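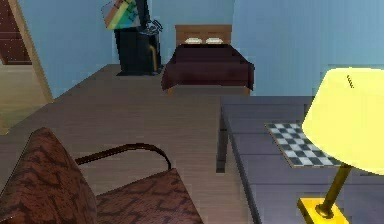

Why Do We Dream?

Have you ever woken up quite sure that you could fly, or that your teacher had turned into a goose, and then felt it all slip away before you'd even found your slippers? You were dreaming, and so does nearly everybody else, grown-ups and grandparents too, even the ones who say they never do. (They do! They have simply forgotten by breakfast.)

When you fall asleep your body slows right down. Your breathing gets steady, your muscles go soft and your eyes stay shut. Your brain, though, doesn't switch off like a lamp. It stays busy all night long, and it goes through different kinds of sleep, one after another, and then back round again.

First there is light sleep, when a creaky stair might still wake you. Then comes deep sleep, when somebody could carry you in from the car and you wouldn't know a thing about it. After that comes a rather odd sort called REM sleep. The letters stand for "rapid eye movement", and it got that name from the way your eyes flick about underneath your eyelids. Most of our strangest and most exciting dreams come along during REM sleep.

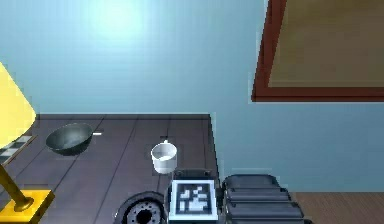

Now, what are dreams for? Scientists have been arguing over that one for a very long time, and they are still at it. One idea is that your brain is sorting through the day, a bit like tidying a very messy drawer, deciding which bits to keep and which bits to throw out. Another idea is that dreams let you practise being brave, so that if you dream of a big barking dog you might feel a little calmer when you meet one. It could be a bit of both.

And why are they so muddled? While you dream, the part of your brain that says "hang on, that can't be right" is having a rest, while the parts that look after feelings and pictures are wide awake. So you can have tea with a giraffe and think it perfectly ordinary.

Bad dreams can feel very real, but they can't hurt you. Telling someone about them often helps. Some children like to draw the dream and give it a different ending, with the monster in a silly hat, perhaps.

Something to try

Keep a notebook and a pencil by your bed. As soon as you wake up, before you talk to anyone, write down whatever you can remember, even if it is only one word or a colour. Eylül Bozkurt, who is nine, kept hers going all through August and found that she dreamt of trains again and again, though she hardly ever goes on one!

Written by Hedvig Lindholm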